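Grekeo, Bauthread Teil 4: erst die Simulation, dann die Werkstatt.

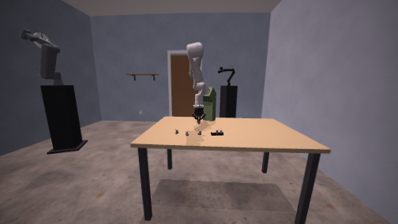
1/ Stand 12. September 2020. Der Greifer fährt die Vorgreifposition jetzt aus jeder Startlage an. Abstand zur Tischplatte: 20 mm, als Parameter hinterlegt.

2/ Die inverse Kinematik lieferte bisher gelegentlich die Lösung mit umgeklapptem Ellbogen. Gültig im Sinne der Gelenkgrenzen, für den Kabelweg am echten Arm unbrauchbar. Lösungen werden nun nach Abstand zur aktuellen Gelenkstellung sortiert.

3/ Testlauf über Nacht: 1.324 Anfahrten mit zufällig versetzten Objekten. 23 Abbrüche, alle mit Timeout im Planer. Keine Kollision mit der Platte gemeldet.

4/ Zur Rückfrage von Rosaura Arango: Ja, die Reibwerte sind geschätzt. Ich messe sie im November nach, bis dahin sagt die Simulation über das Halten wenig aus. Über das Anfahren schon.

5/ Kontaktmodell: Mit zu großem Zeitschritt zittern kleine, schmale Teile schon im Stand. Schritt halbiert, Solver-Iterationen erhöht, Ruhe. Kostet Rechenzeit, der alte Laptop schafft es knapp in Echtzeit.

6/ Offen: Greifkraftregelung. Im Modell schließt der Greifer rein positionsgeregelt. Am Aufbau in der Werkstatt soll der Motorstrom begrenzt werden, also muss das Modell nachziehen.

7/ Konfiguration und Logs liegen im Repo unter grekeo/sim. Als Nächstes kommt die Ablagebewegung, danach der Abgleich der Nullpunkte am echten Arm.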